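Kusavis 이동통신 단말 소식

Haverford 단말의 배터리 교체 절차와 충전 상한 설정 변경 안내

공유 14 · 댓글 4

Kusavis 단말운영실은 회원 기관에 공급된 Haverford 스마트폰의 배터리 교체 절차를 개정하고, 이에 맞추어 충전 상한 설정의 기본값을 변경합니다. 이번 개정은 제조사 Nakanico가 배포한 운영체제 갱신판에 배터리 상태 표시 항목이 새로 들어간 데 따른 것입니다. 회원 기관의 단말 담당자께서는 아래 내용을 확인하시고 소속 이용자에게 전달하여 주시기 바랍니다.

종전에는 이용자가 사용 시간이 짧아졌다고 신고하면 담당자가 단말을 회수하여 점검 프로그램에 연결하고, 그 결과지를 첨부하여 교체를 신청하였습니다. 회수와 점검에 며칠이 걸리는 동안 이용자는 대체 단말을 써야 했고, 인증 앱을 다시 등록하는 일도 적지 않은 부담이었습니다. 새 절차에서는 설정 메뉴의 배터리 항목에 표시되는 잔여 용량과 충전 횟수를 이용자가 직접 확인하여 신청서에 기재합니다. 점검 프로그램의 결과지는 더 이상 필요하지 않습니다.

갱신 직후에는 잔여 용량이 100%로 표시되거나 아예 비어 있는 경우가 있습니다. 단말이 아직 새 방식으로 측정을 마치지 않은 상태이므로 이 값을 신청서에 적어서는 안 됩니다. 완전 충전과 통상적인 사용을 2회 반복한 뒤 다시 확인하여 주십시오. 그 후에도 값이 나타나지 않으면 단말을 재시동하고, 같은 현상이 이어질 때에는 단말운영실에 일련번호를 알려 주시면 원격으로 확인하겠습니다.

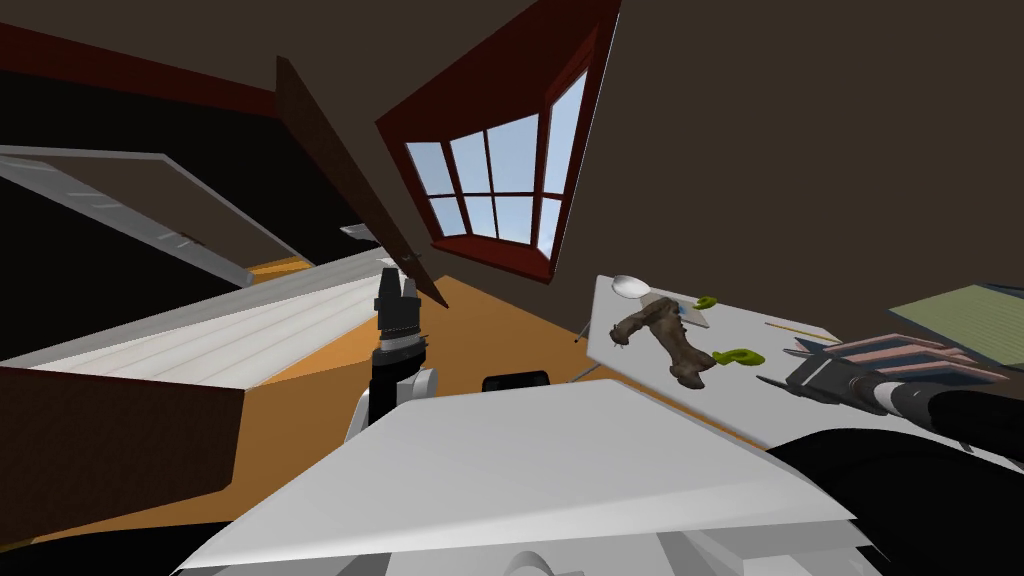

Tove Arnardóttir는 이 표시값만으로 교체 여부를 정하는 데에는 무리가 있다는 의견을 보내왔습니다. 잔여 용량이 충분한 단말이라도 추운 날 야외에서 갑자기 꺼지는 일이 있고, 반대로 수치가 낮은데도 하루 업무에 지장이 없는 단말이 있다는 것입니다. 또한 현장 이용자에게는 숫자보다 증상을 먼저 묻는 편이 정확하다고 하였습니다.

단말운영실은 이 의견을 받아들여 신청서에 증상 기재란을 추가하였습니다. 예고 없는 전원 차단, 카메라 실행 중 재시동, 충전 중 과도한 발열, 후면 덮개의 들뜸 가운데 하나라도 해당하면 잔여 용량과 관계없이 신청할 수 있습니다. 후면 덮개가 들뜬 단말은 즉시 전원을 끄고 충전을 중지하여야 하며, 우편이나 택배로 발송하지 마시고 담당자에게 직접 인계하여 주십시오. 들뜬 덮개를 손으로 눌러 맞추거나 테이프로 고정하는 행위는 삼가시기 바랍니다.

충전 상한 설정에 관하여

갱신판을 설치하면 충전 상한 기능이 켜진 상태가 기본값이 됩니다. 이 기능은 단말이 장시간 전원에 연결되어 있을 때 완전 충전에 이르기 전에 충전을 멈추는 것으로, 사무실 거치대에 단말을 꽂아 두는 이용자에게 권장합니다. 상한에 도달하면 잠금 화면에 작은 방패 모양 표시가 나타나며, 이는 고장이 아닙니다. 충전이 되지 않는다는 문의의 상당수가 이 표시를 오해한 데서 나오고 있으므로 안내 시 참고하여 주십시오.

외근이 잦은 이용자는 상한을 해제할 수 있습니다. 설정의 배터리 항목에서 '충전 보호'를 선택하고 '사용 안 함' 또는 '외출 전 해제'를 고르면 됩니다. '외출 전 해제'는 이용자가 정한 시각에 맞추어 나머지 충전을 마치는 방식이며, 교대 근무자처럼 출근 시각이 일정하지 않은 경우에는 적합하지 않습니다. 관리 프로필로 설정이 잠겨 있는 기관에서는 담당자가 관리 화면에서 일괄 변경하여야 합니다. 이때 부서별 예외를 먼저 등록한 다음 전체 정책을 적용하여 주십시오. 순서가 바뀌면 예외로 지정한 단말에도 전체 정책이 우선 적용됩니다.

충전기와 케이블은 종전과 같이 Nakanico 정품 또는 단말운영실이 배포한 목록에 있는 제품을 사용하여야 합니다. 목록에 없는 고속 충전기를 연결하면 단말은 일반 속도로 충전되며 별도의 경고는 표시되지 않습니다. 차량용 충전기는 이번 목록에 포함되지 않았습니다. 차량에서 사용할 제품의 검토를 원하시는 기관은 제품명과 출력 사양을 적어 보내 주시면 다음 목록을 작성할 때 함께 살피겠습니다.

무선 충전 이용 시에는 단말과 충전판 사이에 금속 고리나 카드를 두지 않도록 하여 주십시오. 일부 기관에서 출입증을 보호 케이스 뒤에 넣은 채 충전하다가 출입증이 인식되지 않게 되었다는 신고가 있었습니다. 출입증 재발급은 해당 기관의 소관이며 단말운영실에서는 처리하지 않습니다.

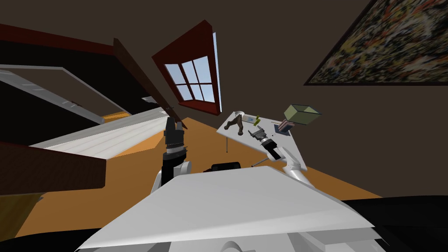
Lurnside, 2021년 4월 15일 — 개정 절차에 따른 배터리 교체 접수가 Lurnside 지원 창구에서 시작되었습니다. 접수는 예약제로 운영하며, 담당자가 기관 계정으로 신청하면 창구에서 가능한 시간을 회신합니다. 예약 없이 방문하신 경우에는 단말을 맡기고 돌아가셔야 할 수 있습니다.

창구에서는 단말 1대당 교체 작업과 방수 부재의 재부착을 함께 진행합니다. 작업이 끝난 단말은 전원, 통화, 카메라, 지문 인식의 네 항목을 확인한 뒤 인계합니다. 방수 부재를 새로 붙이더라도 출고 당시의 방수 성능을 보증하지는 않으니, 교체를 마친 단말을 물속에서 촬영하는 용도로 사용하지 마십시오. 이 사항은 인계서에도 명시되어 있으며 수령인의 서명을 받습니다.

방문 전에는 다음 사항을 준비하여 주시기 바랍니다.

첫째, 단말의 자료를 기관 저장소에 백업하여 주십시오. 배터리 교체만으로 자료가 지워지지는 않으나, 기판에 이상이 발견되어 단말 자체를 바꾸게 되면 내부 자료를 옮겨 드리지 못합니다.

둘째, 분실 추적 기능을 해제하여 주십시오. 해제되지 않은 단말은 작업 후 점검 단계에서 잠기게 되며, 이용자 본인이 암호를 입력하여야만 풀립니다. 담당자가 여러 대를 모아 가져오시는 경우에 특히 자주 생기는 문제입니다.

셋째, 보호 필름과 케이스를 제거하여 주십시오. 작업 중 화면을 가열하므로 필름이 남아 있으면 다시 사용할 수 없게 되고, 필름 비용은 보상하지 않습니다.

넷째, 유심과 메모리 카드를 빼서 따로 보관하여 주십시오. 창구에서는 유심과 메모리 카드를 맡지 않습니다.

비용은 기관별 계약에 따라 다릅니다. 유지보수 계약에 배터리가 포함된 기관은 단말당 한 차례에 한하여 무상이며, 포함되지 않은 기관은 분기 말에 합산하여 청구합니다. 낙하나 침수로 인한 손상이 확인된 단말은 계약 내용과 관계없이 견적을 먼저 보내 드리고, 기관의 승인을 받은 뒤 작업합니다. 견적에 대한 회신이 14일 안에 없으면 작업하지 않은 상태로 단말을 반환합니다.

교체하고 남은 배터리는 단말운영실이 일괄 수거하여 처리합니다. 기관에서 자체 보관하기를 원하시는 경우라도 반출은 허용되지 않습니다. 이미 기관에 보관 중인 폐배터리가 있으면 단자 부분을 절연 테이프로 감싸고 서로 닿지 않게 나누어 담은 다음, 예약 시 함께 신고하여 주십시오.

접수 대상은 Haverford 단말에 한합니다. 같은 시기에 공급된 태블릿은 배터리가 화면부에 접착되어 있어 창구 작업이 어렵고, Nakanico 공장으로 보내야 합니다. 태블릿에 관한 절차는 제조사와 협의 중이며, 정해지는 대로 본 소식지를 통하여 알려 드리겠습니다. 그때까지 긴급한 건은 종전 양식으로 신청하시면 됩니다.

운영체제 갱신은 무선 인터넷에 연결된 상태에서 진행하여 주십시오. 갱신 파일의 용량이 크므로 이동통신망을 이용하면 기관의 공용 데이터가 빠르게 소진될 수 있습니다. 갱신 중에는 전원을 연결해 두어야 하며, 진행 표시가 한동안 멈춘 것처럼 보이더라도 강제로 종료하지 마십시오. 이전 판으로 되돌리는 작업은 지원하지 않습니다. 기관에서 자체 개발한 앱을 사용하고 있다면 시험용 단말에서 먼저 동작을 확인한 뒤 전체 배포를 진행하시기 바랍니다.

신청서 서식과 충전기 목록은 회원 자료실의 단말 항목에 게시되어 있습니다. 종전 서식으로 이미 접수된 건은 다시 제출하지 않으셔도 되며, 증상 기재가 필요한 경우 창구에서 개별적으로 연락드립니다. 문의는 기관 계정의 상담 게시판을 이용하여 주십시오.

Kusavis 단말운영실

공유 14 · 댓글 4

댓글

Rowena Evangelista
저희 부서는 단말이 13대인데 한 번에 예약이 가능한지요? 나누어 가야 한다면 같은 주 안에 모두 끝낼 수 있으면 좋겠습니다. 외근조가 돌아가며 쓰는 단말이라 한꺼번에 비우기도 어렵습니다.

Kusavis 단말운영실
Rowena Evangelista 님, 한 건의 신청으로 접수하시되 비고란에 나누어 맡기실 순서를 적어 주시면 같은 주로 배정하겠습니다. 분실 추적 기능은 이용자별로 미리 해제 여부를 확인하여 주십시오.

Yao-tsung Fang
방패 표시 때문에 케이블을 두 번이나 바꿨습니다. 잠금 화면에 표시만 뜨지 말고 설명 문구도 한 줄 나오면 좋겠네요. 제조사에 전달 부탁드립니다.

Achilleas Koutsoukos
갱신하고 나서 잔여 용량 칸이 계속 비어 있었는데, 재시동하니 바로 나왔습니다. 다만 충전 횟수는 아직 안 보입니다. 일련번호는 상담 게시판에 남겨 두었습니다.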